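## 4. The Open-Day Demonstration

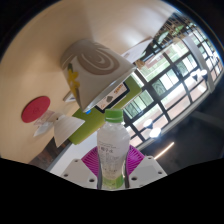

**Figure 3.** A bottle held in the hand-held gripper at the visitor table.

The open day was planned as a test of the handover protocol from Section 3 outside the laboratory. Visitors were asked to pick up everyday items with the hand-held gripper, carry them a short distance, and set them down again. We wanted items that people already handle without thinking, and drinks bottles met that need well. The bottle in Figure 3 is a typical case: its body is clear plastic with a cloudy white look, its shoulders are wider than its base, and the ribbed finger pads close on it from both sides. Because the outline narrows toward the bottom, the height of the grasp matters more than it would for a straight-sided can. The large paper cup behind the bottle poses a related problem, with a wide rim and a smaller closed base.

### 4.1 Setting and visitors

The demonstration took place on Dec 2, 2019, in the Kurtuluş building, where Prarlow holds its yearly open day. According to the door register, 400 people entered the building during the day. Of these, 110 agreed to take part in a recorded trial and signed the consent form. The others watched or tried the gripper without being recorded, and their attempts are left out of the analysis.

We did not clear the table to a laboratory standard. Cups, cards, and packaging were allowed to stay where visitors put them, as long as the path between the pick-up point and the set-down point was open. This was a change from the pilot session held in January, when the table was reset to a fixed layout after each trial. The pilot gave cleaner recordings, but several reviewers of the earlier report asked how the tool would do on a table in ordinary use.

Daylight was also left as it was. The room has a large wall of windows and pendant lamps, and both can show up as bright spots in the wide-angle view. We set the exposure once in the morning and did not change it.

### 4.2 Procedure

Each visitor received a spoken introduction of under two minutes from Vasilis Nikolovski or one of two trained assistants. The introduction covered the trigger, the direction of the fingers, and the two marked points on the table. It did not say where on an item to close the fingers. Visitors then made as many attempts as they wished, up to a limit set by the line behind them.

An attempt began when the fingers first moved toward an item and ended when the item stood on the table without support. A drop, a tip, or a set-down outside the marked area was recorded as a failure. If a visitor stopped partway through to ask a question, the attempt was kept and flagged. We used the Pullitel logger for finger position and the on-tool camera for video, and matched the two records afterward with Trarent.

In all, the recorded trials gave more than 1,400 attempts. Labels were assigned from the video by two members of the team working separately. Where they disagreed, the attempt was reviewed by Nikolovski, who had the final say.

### 4.3 Observations from the floor

Most visitors brought the tool in from the side and held the wrist level. Adults tended to slow down just before contact. Younger visitors often closed the fingers while the tool was still moving, and this pushed light items along the table before the pads took hold.

Bottles drew the most questions. Visitors wanted to know how hard they could squeeze, and a common worry was that a soft bottle would buckle. The introduction had not covered this — an oversight on our part — and after the first hour the assistants began inviting each visitor to try one practice squeeze. Attempts made before and after that change are treated as separate groups in Section 5.

A second point concerns the camera view. When the pads were closed on an item near the tool, that item hid part of the table beyond it. Visitors could look past the tool with their own eyes, but a policy trained only on the video cannot. We therefore marked each attempt in which the set-down point was hidden for part of the approach, and we report those attempts separately as well.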